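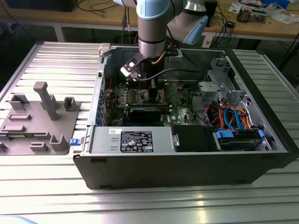 Side panel off, green motherboard in the middle.

January 12, 2021

I have used the same desktop computer since I moved to Covberg, and last October I decided to keep it longer. This post is about keeping old things in general, and also about money, and a little about my father. If you came for the noodle soup recipe I promised, it is not ready, I am sorry.

When I was a child we had one radio in the house. My father repaired it so many times that my mother said there was no radio left, only repairs. He kept the screws in a tea tin with a picture of a crane on the lid. I was not allowed to touch the tin, so of course I touched it, and one time I dropped it on the kitchen floor. We were finding screws until the new year. He did not shout at me. He gave me a magnet and told me to go under the table.

I think about this tin when I see how people around me buy things now. In my building there is a room for the garbage, and beside the door people put what they do not want. In one month I saw two printers, a rice cooker with a good cord, a floor lamp and a chair that I now sit on. The chair needed one bolt. I bought the bolt at the hardware store on the corner and the man there asked if I wanted only one. Yes, only one. He had to look for the price.

My computer became slow in the fall. It took so long to start that I could brush my teeth, and then also make the bed. I looked at new ones in the Tarero shop, where the one I liked was 1,469 with tax. I stood in front of it for a long time. A young woman who works there asked me what I do with my computer and I told her: letters, taxes, photos, calls with my sister, and a chess game that I always lose. She was honest and she said that I did not need this one. I want to thank her here, although I did not ask her name.

So I bought more memory and a new drive instead, both used, from a seller on Sernska. I waited 18 days for the package. The seller had wrapped everything in a child's drawing of a horse, and I have put the drawing on my refrigerator.

I am not a technical person. I read the instructions three times and I still put the memory in the wrong direction first. It does not go in, and if it does not go in, please stop pushing. My neighbor Thịnh Tăng, who I know from the bus, explained me on the phone that there is a small cut in the edge and that it must match. After that it was easy. The drive was harder. I had to copy the old one to the new one, and I did it in the evening and went to sleep, and in the morning I was afraid to look.

It worked. The computer starts in 29 seconds now. I know this number because I was so happy that I used the kitchen timer.

I also cleaned it. I will not describe the dust, because some of you read this while you eat.

Now the part about money. People like to say that repair is always cheaper, and this is not my experience. My winter coat is a good example for the other side. The zipper broke, and the tailor on Wannasri street asked for a new zipper almost the same as I had paid for the coat at the sale. I paid it. I like the coat, the pockets are deep, and I know in which pocket my keys are without thinking. My sister says this is not logical. She bought three coats in the same time that I had this one, and she looks very nice in all of them, so I do not argue.

With shoes I gave up. I took one pair to be glued two times and both times they opened again in the rain. I wore them to the store with a plastic bag inside, like a student. Then I bought new ones.

What I would like is that the things tell us before we buy them if they can be opened. My kettle cannot be opened. It has a kind of screw that I have never seen in my life, with three corners, and under the screw there is glue. I wrote to the company and they answered very politely that I can buy another kettle. My old iron has four normal screws and a paper inside with a drawing of all the wires. Somebody made this drawing for a person they would never meet. I kept it in the iron where I found it.

Since this year I write in a small notebook what I repaired, what I paid and the day. My father never did this, he remembered everything, but I do not have his head. The first page has the computer, the coat and the chair. The second page has the shoes, with a line through them. I have left space for the kettle.

A reader asked me in the comments last time where to buy the small screwdrivers. Mine came from a market and they are not very good, the handle turns in my hand. Ask somebody else, and then please tell me also. And if you have a tea tin that you do not need, with a lid that closes well, write to me. I keep my screws in a yogurt cup and it fell already once.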